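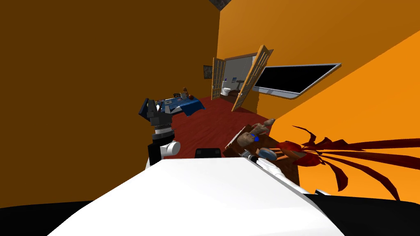

예식장 사전 안전점검표 및 의견
장소: 키르트비(Kiltby) 홀 및 안뜰
행사: 7월 저녁 예식과 피로연
점검자: 므웬데 모소티
동행: 우리엘 우요아(홀 시설 담당), 카를라 사바그(플로리스트)

표기: 적합 / 보완 / 부적합

1. 수용 인원과 통로
주 출입문 개방 상태: 적합
비상구 3곳 개방 여부: 보완
의견: 동쪽 비상구 앞에 접이식 의자가 쌓여 있었음. 우요아 씨가 점검 중에 창고로 옮겼으나 당일 설치 때 다시 쌓일 수 있음. 의자 보관 위치를 배치도에 표시할 것.
중앙 통로 폭: 적합
의견: 드레스 트레인이 길어 통로 양옆 화병은 의자 다리 안쪽 선에 맞추기로 함.

2. 꽃장식과 구조물
예식 아치 고정: 부적합
의견: 뒤쪽 받침 무게가 부족함. 손으로 밀면 앞으로 기움. 트론데티에서 추가 무게추를 가져오기로 했고, 꽃을 올린 뒤 다시 확인함.
천장 행잉 장식: 보완
의견: 와이어는 양호. 스프링클러 헤드 바로 아래에 걸린 유칼립투스 한 묶음은 옆 고리로 이동 요청. 사바그 씨 동의함.
바닥 초 장식: 보완
의견: 유리 덮개가 초보다 낮은 것이 섞여 있음. 높은 덮개로 바꾸거나 LED 초를 쓸 것. 통로 쪽은 LED만 허용.

3. 전기와 조명
안뜰 줄조명 연결부: 적합
멀티탭 부하: 보완
의견: 디제이 장비와 커피 머신이 같은 회로에 물려 있음. 커피 머신은 주방 쪽 콘센트로 옮길 것.
바닥 전선 덮개: 보완
의견: 댄스 플로어 왼쪽 구간에 덮개 없음. 검은 테이프만으로는 승인하지 않음.

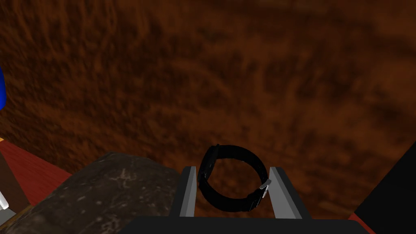

의견(계속): 덮개는 브루키스에서 대여 가능하다고 함. 설치 후 하이힐을 신은 사람이 한 번 걸어 보고 턱이 걸리는지 볼 것.
비상조명 작동: 적합
의견: 30분 점등 시험함. 꺼진 등 없음.

4. 케이터링
소화기 비치와 압력: 적합
소화포: 부적합
의견: 시리마 주방팀 물품 목록에 없음. 조리 시작 전까지 준비하지 않으면 보온용 연료 사용 불가.
알레르기 표시 카드: 보완
의견: 디저트 테이블 카드에 견과류 표시 누락. 스텔라 키자게 씨가 수정본을 다시 인쇄함.

5. 안뜰과 천막
천막 말뚝과 로프: 적합
로프 시인성: 보완
의견: 해가 지면 로프가 잘 안 보임. 흰 리본을 무릎 높이와 가슴 높이에 묶을 것. 색은 신부 측에서 이미 확인함.
잔디 배수: 적합
휠체어 경사로: 적합
의견: 난간을 꽃으로 감는 안은 제외. 손잡이를 잡을 수 있어야 함.

6. 당일 연락
현장 책임: 로제르 클루티에
구급함 위치: 신부 대기실 옆 선반
의견: 반창고와 얼음팩 수량 충분. 해충 기피제 추가 요청.

재점검 대상: 아치 고정, 소화포, 전선 덮개, 동쪽 비상구
재점검 시각: 당일 오후 1시, 하객 입장 전
부적합 항목이 남아 있으면 해당 구역은 열지 않음. 아치의 경우 예식 위치를 창가로 옮기고 의자 배치는 그대로 둠.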